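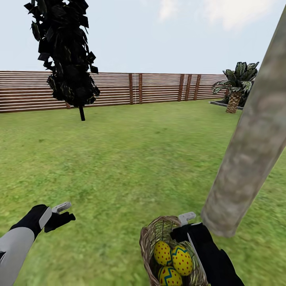

Grevatska Garden Egg Hunt: teleoperated demonstrations in simulation

Contents

133 demonstrations of one household task: collecting decorated eggs in a wicker basket in a fenced garden. All of it was recorded in the Flitia simulator by a person driving a two-armed robot by remote control. No real robot was used.

Task

The operator starts on the lawn with the basket in reach, picks it up with one hand, finds the eggs and puts them in with the other. The basket stays in the right hand in most episodes. Operators could swap hands, and a few did. An episode ends when the operator presses the stop button — there is no automatic success check at recording time. Success labels were added later by replaying the states.

How it was recorded

Operators wore a headset and held two tracked controllers. Arm motion follows the controllers directly. Finger closing is mapped to the trigger, so all fingers of a hand close together. Walking and turning are on the thumbsticks. Each operator did 2 practice runs, which are not included.

Files

episodes/ one folder per demonstration
episodes/*/actions: controller targets and trigger values for both hands
episodes/*/states: joint positions, object poses, base pose
episodes/*/head: color video from the head camera
splits: 14 episodes held out for testing, the rest for training
labels: success flag and a short text note

Garden layouts

There are 5 layouts. They differ in where the eggs are hidden and where the robot starts. The fence, trees and planting beds are the same in all of them, so don't expect a policy trained here to carry over to other yards.

Known problems

The basket rim can slip through the fingers if the wrist turns fast. Replays show it as a small jump in the basket pose.

Trees close to the head camera block a lot of the view. We kept these episodes.

Eggs sometimes settle into each other inside the basket. Use the pose data to decide which eggs are in — the video alone is not enough.

Loading

Use the Tjoa reader, or open the state files directly. Replay needs the Flitia scene pack, which is a separate download. The Adton converter drops the trigger values, so avoid it for training.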